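Print | E-mail

4. Entering a film's opening weekend in Dakia

Kirnesex will chart any number you type, including your phone number, so go slowly.

1. Open Lavudden (the test release) and choose Grosses > Weekend.
2. Set the currency before the amount. Dakia won't convert afterward, and a hit in rupees becomes a miracle in dollars.
3. Type the screen count without the comma: 3,151 goes in as 3151.
4. Enter all 3 days separately.

Note: Preview shows belong to the first day. Studios may feel otherwise. 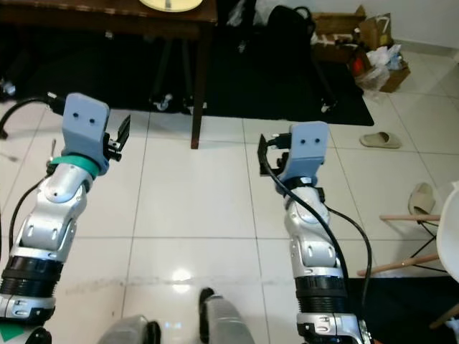

5. Mark each figure Estimate or Final. If the distributor says 145 and the theater tally says 125, enter both and let the Sisodia report show the gap.
6. Press Lock.

CAUTION: Lock means lock. Reopening a weekend wipes every chart built on it, along with any headline you were fond of.

If the total comes up blank, one of the days is still marked Estimate. Go back to step 5.

Print | E-mail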